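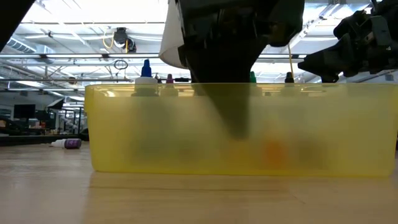
Rodby Consumer Desk - Household Claims Team

2024-12-14

"Lasts a lifetime" is a claim that needs a number, says Rodby

Storage sellers should stop printing lifetime promises they cannot back up, the Rodby Consumer Desk said in a report released today. The team read the packaging and warranty terms of 107 household storage products on sale since August. Only five stated how long the maker expected the product to last, and none of those said how the figure was reached.

"A lifetime is whose lifetime?" said Vidar Sæther, who wrote the report. "We asked the sellers. Most sent us back the same sentence that was on the label."
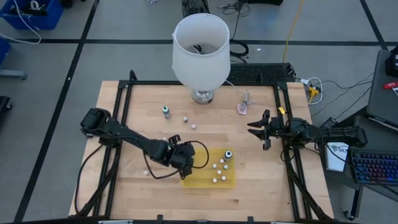 2 min read

Rodby also surveyed 1,889 shoppers. Many said they had paid extra for a durability claim, and few had kept the receipt they would need to use it. The warranties themselves are thin. Sandberg's covers the original buyer only and leaves out cracks, fading and "ordinary household strain" - a phrase its terms never define. Berner asks customers to ship the whole item back at their own cost, which in several cases would be more than the price of a new one.

The report does not say these products are bad. Some may well last for decades. Rodby's complaint is that a shopper in the aisle has no way to tell, and that the seller often doesn't either.

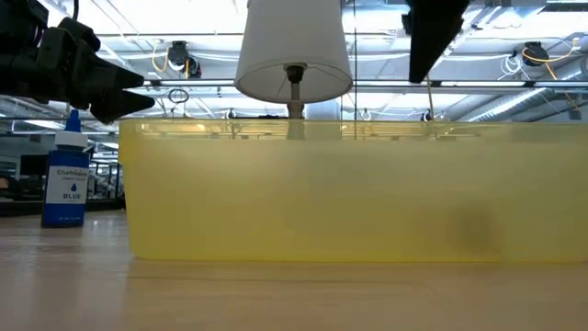 Kirkura disagreed, saying in a written reply that customers understand "lifetime" as a general sign of quality and that a fixed number of years would confuse them. It did not say whether it would change its labels.

Rodby wants any lifetime claim to carry a minimum term in years, printed on the same side of the package. It will check the same products again next August.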